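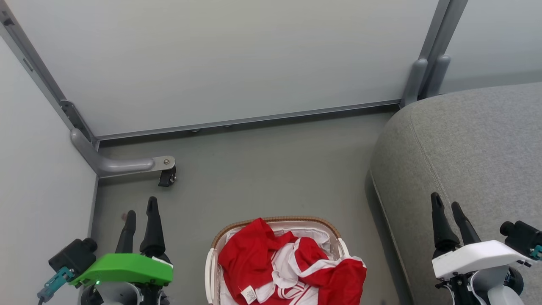
How to Wash Red and White Clothes Without Ending Up With Pink

Last updated Sunday, November 7, 2021

Search for advice on washing a red and white shirt and you will be told to soak it in vinegar, soak it in salt water, put it in the freezer, or buy a box of sheets. Most of this advice gets copied from one page to the next with no sign that anyone tried it. I have washed a lot of red and white team shirts, striped tops and one very regrettable tablecloth, and my own routine has become shorter every year. The parts that survived are below, along with my complaints about the parts that didn't.

This covers ordinary washable clothes: cotton, polyester, and blends of the two. Silk, wool and anything marked dry clean only are a different job.

What you need

- A washing machine, or a sink
- Your usual detergent, one without bleach in it
- An old white washcloth or a few white paper towels
- Somewhere to hang or spread the garment flat
- Oxygen bleach powder, for repairs only

Step 1. Get it out of the basket while it's dry

A red shirt bunched up on top of white things does very little harm as long as everything is dry. Damp is another matter. A sweaty shirt or a swimsuit rolled in a towel and left overnight can put a red smear on its own white panels before it has been anywhere near the washer. If something comes off damp, hang it over a chair or the tub until it dries, then put it in the basket.

I have seen it claimed that you need a separate basket for reds. You need to not put wet clothes in the one you have. If your basket has a cloth liner, the liner can pick up color too, so look it over when you empty it and wash it when it needs washing.

Step 2. Read the care label, with some suspicion

The small tag in the side seam or at the neck tells you the fiber, the hottest water the maker is willing to stand behind, and whether bleach and the dryer are allowed. Fiber first. Polyester that was dyed at the factory generally holds its color well in a cool wash. Cotton is where most of my trouble has come from, and deep red cotton worst of all.

"Wash separately" and "wash with like colors" are the two lines to take seriously. On a shirt that is itself red and white, "like colors" is close to useless as an instruction. I read it as a warning that the maker expects some loose dye and would prefer that you find out at home.

A label that says 30 with a little tub around it means 30 degrees Celsius. That's the cold or cool setting on most American machines.

Step 3. Test it

The test takes a minute and it beats guessing. Wet a corner of the white washcloth, lay it over a red part of the garment on the inside of a seam, and press hard with your thumb. Rub a little. Look at the washcloth.

No color: wash it with other clothes, cold.
Faint pink: wash it by itself, or with dark things you don't care about, for the first few washes.
Obvious red: go to Step 4 and wash it by hand.

A clean test on the sleeve doesn't promise anything for the rest. Trim, ribbing and sewn-on numbers may come from different rolls of cloth, so test each red separately if there is more than one. I skipped this on the tablecloth. The body was fine and the border was not.

Step 4. First wash for a bleeder

Fill a sink with cold water. My cold tap runs close to 70 degrees Fahrenheit in summer and a good deal less in February, and I have never seen the summer water cause a problem, so I wouldn't bother with ice cubes. Stir in a teaspoon of detergent before the clothes go in.

Put the garment in and keep it moving. Swish it for three or four minutes, lift it out, drain the pink water and do it again. Most pages say to "let it soak," and for this particular job I think that's poor advice. A red and white shirt sitting still in a sink is a white panel pressed against a red panel in dyed water. Move it, drain it, rinse it.

Stop when the rinse water looks clear in a white bowl. If it's still running red after five or six rinses, you own a garment that was dyed badly, and no amount of kitchen supplies is going to change that. Return it if you can.

Step 5. Machine wash

For everything that passed the test, or has settled down after a few sink washes:

1. Empty the pockets and close any zippers.
2. Turn the garment inside out. This is for the surface and any printing on it. It does nothing about dye, whatever you may have read.
3. Load the drum loosely. Clothes packed tight stay pressed against each other and don't rinse well.
4. Choose cold water and a short cycle. Mine is 30 minutes and has cleaned everything short of grass stains.
5. Measure the detergent. The cap is much bigger than the dose, on every brand I have bought.
6. Be home when it finishes.

The last one matters more than the other five. Wet clothes sitting in a heap in a closed washer for an afternoon is how a shirt that came out fine a dozen times finally goes pink along the fold. If you have a delay timer, set it so the wash ends when you're around.

Step 6. Dry it spread out

Shake it hard, so that no red part is lying on a white part, and hang it or lay it flat. With stripes you can't avoid the neighbors touching where they're sewn or knitted together, but you can avoid sleeves folded across the front. On a hanger, pull the sleeves away from the body. Out of strong sun, if the red is a red you like.

A dryer on low is fine for most blends if the label allows it. Check the white parts before the garment goes in. Heat makes a stray stain much harder to shift.

Things I was told to try

Vinegar. The claim is that a cup of white vinegar "sets" the dye. Acid does play a part in dyeing wool and silk, which may be where this started. A finished cotton shirt from a store is another thing altogether. I split a pair of matching red dish towels between plain water and vinegar water, and both turned the water the same pink. My kitchen smelled of pickles until evening.

Salt. Same claim, same towels a week later, same result.

Freezing. No.

Color-catching sheets. These I go back and forth on. The sheet comes out pink, which is satisfying, and proves there was loose dye in the water and that the sheet took up some of it. It doesn't tell you how much would have landed on the white panels otherwise. I used a box of Pedum sheets over one winter and then stopped using them, and couldn't see any difference in the clothes. An old white washcloth thrown in with the load gives you the same warning for free. If you are washing something you'd hate to lose, use a sheet, and still wash it cold and take it out promptly.

"Color protect" detergent. I ran through a 128-ounce jug of Rirko's version. It cleaned clothes. The red ones faded at the speed red ones fade. I will say that plain detergents with bleach or a lot of brightener in them are a bad match for reds, so if the special bottle happens to be on sale there's no harm in it. I wouldn't pay extra.

The "delicates" button. On my old Halvorsen machine, delicates used more water and a slower spin, which left everything sopping. Good for lace, bad for a garment you want dry in a hurry. Read the manual for yours before you assume gentle means safer.

If it has already gone pink

Don't dry it. Keep it wet and deal with it the same day.

First, just wash it again in cold water with detergent, alone. Fresh dye that has only settled on the white will often rinse out, and a surprising number of people go for the bleach before they've tried this.

If there is still pink, check the label for bleach. A crossed-out triangle means none of any kind. If oxygen bleach is allowed, dissolve it completely in warm water according to the package, let the water cool, and test it on a hidden red seam first. Then put the garment in and check it every ten minutes or so, moving it around each time. Yes, I said not to soak. This is the exception, and it's a risk. Oxygen bleach can lighten the red while it lifts the pink, and on a striped shirt you can't do one without exposing the other. Rinse it several times when you're done.

Leave chlorine bleach in the cabinet. It will take the red off faster than the pink, and it yellows some synthetics and eats spandex.

The color-run removers sold in packets are stronger, and most of them say on the back, in small type, that they're for whites only. I tried Vurum on a shirt with red sleeves and the white body came up beautifully. The sleeves are now the color of canned salmon. I still wear it to paint in.

How often to wash

Less than you probably do. A shirt worn for two hours over a T-shirt can go on a hook. Every wash takes a little of the red away, cold or not, and I don't believe any bottle that says otherwise. Spot-clean a drip with a damp cloth and a dot of detergent, working from the white side toward the red so you aren't dragging color where you don't want it. Blot, let it dry, and have another look in daylight before you decide it needs the machine.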